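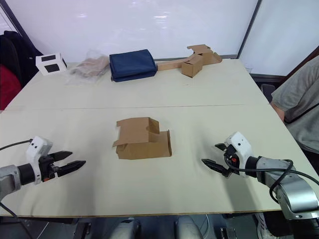 06/06/2018
Two-arm cell, box folding. Notes on setup, mostly for Cillian and Saoirse, who have it after me.

Re-zeroed both arms before starting. Left came up clean. Right faulted on joint 6 during homing, same code as in December. Power cycled the controller, homed again, no fault. Logged it anyway. If it comes back, pull the joint cover and check the encoder connector before calling Egan.

Gripper cables. The right one has to loop over the arm with enough slack for full wrist rotation. Moved the tie point back one link and ran the wrist end to end at low speed, 8 passes, no tugging at the housing. The left cable has more room but I don't like how the second one hangs below the wrist. Leave it until we have the short cable from Pravero.

Fingers: open width set equal on both sides. The left was closing late. Found the stroke limit in the config still at the value for the old pads. Changed it, saved as config 37. Do not load 36, it has the old limit and the wrong tool mass.

Gripper cameras: wiped the openings and redid the hand-eye calibration on both. Right residual is fine. Left is worse than I want but inside the limit. Arnar thinks the board is bowed. Will repeat on the glass one.

Table: two panels, and the seam matters. Blank goes down in front of it, centered between the grippers. If it straddles the seam the lower edge catches when the arms push it square. Checked the step with a straightedge, shimmed the rear panel, better but still a slight lip.

Stock stays along the back by the wall: bagged item, the navy fabric, cardboard pieces, made-up box for comparison. Keep all of it behind the reach limit. The planner does not know any of it is there.

Fold sequence, run 276: back flap up OK, front left fold OK, right gripper lost its hold on the second crease. Grip force up one step — next run held. Not enough runs to call it.

To do
- glass board, left camera
- shim again, recheck seam
- ask Gearóid for the Sildale pad spec
- back up config 37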